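Spannbettlaken Etimthorpe, Salbeigrün
Von Dristton, Artikelnummer 3574

Es gibt Menschen, die ihr Spannbettlaken alle drei Jahre austauschen, und es gibt die, die nachts um halb vier von einer hochgeschnappten Ecke geweckt werden. Das Etimthorpe ist für die zweite Gruppe gemacht. Der Gummizug läuft einmal komplett um das Laken herum, auch an den Längsseiten, wo andere Hersteller gern sparen und auf die Schwerkraft hoffen.

Gewebt wird aus gekämmter Baumwolle in Perkalbindung. Das fühlt sich am ersten Abend an wie ein frisch gebügeltes Hemd und nach einigen Wäschen wie eins, das man freiwillig anzieht. Wer Jersey gewohnt ist, wird sich kurz erschrecken: Perkal dehnt sich nicht. Bitte also vorher die Matratze messen, auch die Höhe, und zwar mit einem Maßband. »Normal hoch« ist keine Größenangabe, auch wenn unser Postfach etwas anderes vermuten lässt.

Der Farbton heißt bei uns Salbeigrün. Cempaka Sumampouw, die bei Dristton die Farben aussucht, wollte ihn »Nebel über Ginting« nennen und wurde überstimmt. Er ist blass, leicht grau und verträgt sich mit Holz, hellen Polstern und fast jedem Blau. Mit Senfgelb verträgt er sich nicht. Wir haben es versucht. 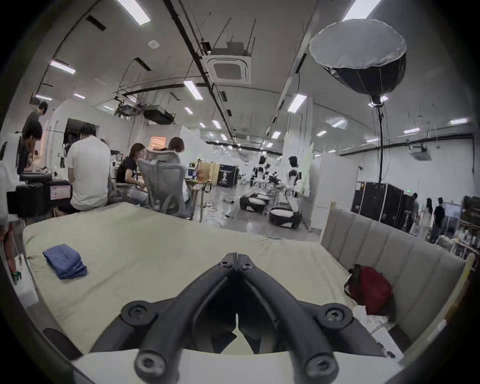
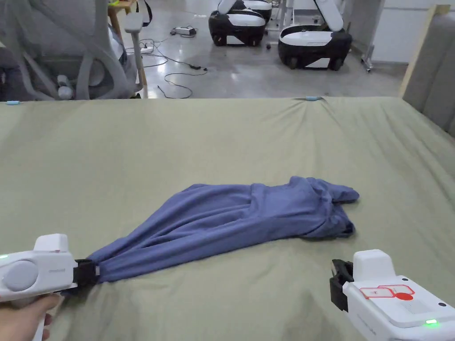
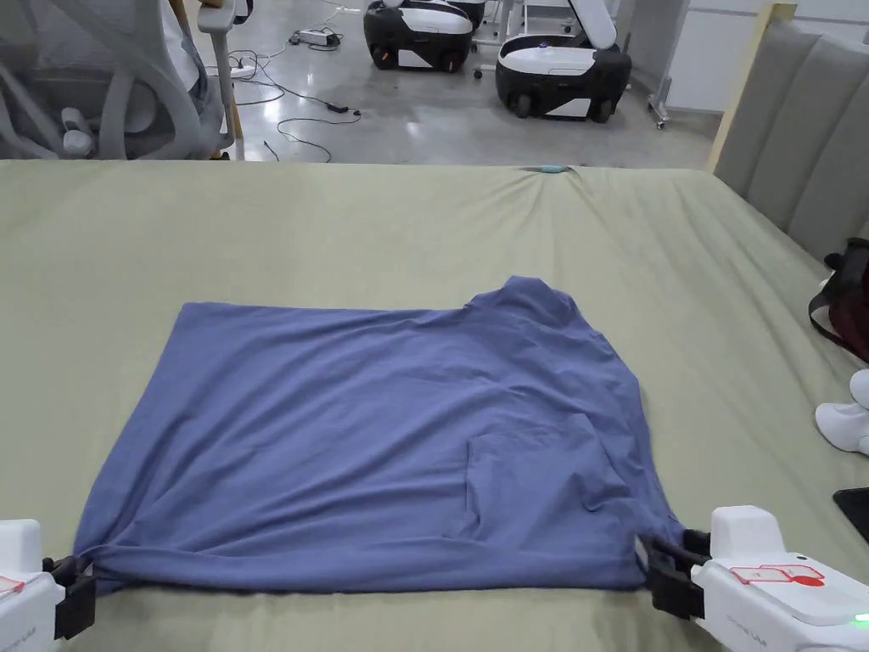

Salbeigrün auf dem Bett, jeweils mit etwas Blauem darauf.

Größen: 90 x 200, 140 x 200, 160 x 200 und 180 x 200 cm
Steghöhe: 30 cm
Material: 100 % Baumwolle, Perkal
Pflege: bis 60 Grad waschbar, Trockner auf niedriger Stufe
Lieferumfang: ein Laken, ohne Matratze (ja, die Frage kam)

Zum Waschen: Vor dem ersten Gebrauch einmal durch die Maschine, bei 50 Grad, ohne Weichspüler. Weichspüler legt sich auf die Faser und nimmt dem Perkal genau das Kühle, für das Sie bezahlt haben. Bügeln dürfen Sie. Bei einem Spannbettlaken gilt das allerdings als Charakterzug.

Zum Zusammenlegen: Retno Gunawan aus unserem Kundendienst hat eine Anleitung geschrieben, die jeder Lieferung beiliegt. Sie hat vier Schritte. Die meisten steigen nach dem zweiten aus und rollen das Ding zu einer Kugel, was dem Stoff nicht schadet.

Passend dazu gibt es den Kissenbezug Vodia in derselben Farbe. Die erste Auflage betrug gut 400 Stück, die nächste kommt im Juni. Bestellen kann man ihn jetzt schon, geliefert wird er erst dann.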